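Budgeting for the second arm: Sigrun Rustad on what Nakik spent and what it left out

When Nakik began planning its sorting cells in Lomville, the first draft of the budget had one line for robots and one for everything else. Sigrun Rustad, who runs equipment planning there, says the second line caused most of the trouble.

"The arms were quoted to the last screw," she says. "Tables, frames, brackets, cable, spare finger pads, bins. Those were guesses, and they were low."

The revised plan splits each cell into five cost groups: arm, gripper, wrist camera, table and frame, and consumables. Rustad holds back 10 per cent of each group until the cell has run for a month. Money can't be moved between groups without a note saying which part was wrongly priced.

Grippers were the hardest to settle. Theda Steinbach, who tests them, wanted padded fingers and a camera at the wrist on every cell. Usmani, the integrator, had priced the camera as an option.

"You have to see what is between the fingers," Steinbach says. "A view from the ceiling is no help when the hand is over the basket." 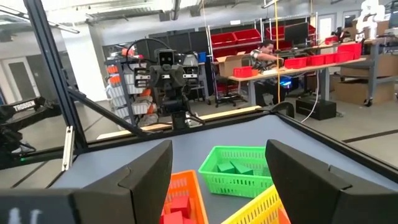
Cubes sorted by colour in mesh baskets, seen from the wrist camera.

Cubes and plastic baskets remain the standard test load. They are cheap, and Steinbach asks for the same set in every cell so that results can be compared. A gripper has to complete 1000 picks before it is approved for purchase. Pads are inspected every 300 picks and logged by batch.

On frames, Rustad prefers extruded aluminium to welded steel. It costs more per metre, but a post can be shifted without sending the whole frame back. She also asks suppliers to quote brackets separately.

Would she lease next time? "The arms, possibly. Not the grippers. They wear, and then you argue over who pays for the wear."

The next order, for a Gukis controller and two tables, goes out in March.

Related items
Usmani revises its spare parts terms
Wrist cameras: what to ask before you buy
Lease or purchase for small cells
Floor space planning at Lomville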